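Ticket 700: Second-floor printer drops off the network after lunch

April 9, 2018
By Vandana Prajapati

Print | E-mail

Status: Closed
Reported by: Shiela Bautista
Assigned to: Tuấn Ung

Shiela reported that the shared printer on the second floor goes offline in the early afternoon. Jobs sit in the queue with the message "Printer not responding". Turning it off and on brings it back until the next day. Both the Windows and Mac users on that floor are affected.

Tuấn changed the network cable and moved the printer to port 13 on the floor switch. No change. The fault came back the next afternoon, and the printer's own panel still said "Ready" — so it did not know it had lost its connection.

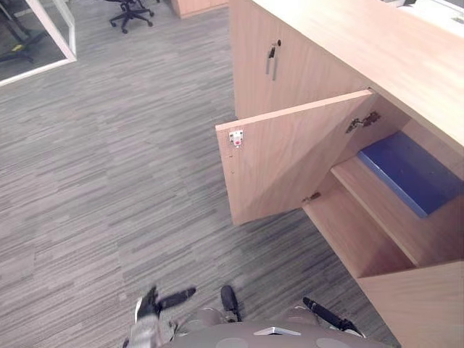 The switch log showed the port staying up the whole time, which ruled out the cabling. Tuấn then pinged the printer's address with the printer turned off and got a reply. Something else was using the same address.

Akash Dwivedi checked the DHCP server. The printer had been given a fixed address by hand when it was installed, but that address was inside the range handed out to laptops. Leases on that network last 4 hours, so a laptop joining after lunch could pick it up.

Fix: the printer is now set to get its address automatically, with a reservation on the server. The print queue was pointed at the printer's name instead of the old address. Two old queues on the print server were deleted.

Shiela has had no dropouts since the change. Deepak Bhatia asked for the other floors to be checked for the same mistake — see the separate ticket.

Recent tickets
Matheson site: scanner will not save to shared folder
Check fixed printer addresses, all floors
Vovico login page times out
Toner warning stays on after replacement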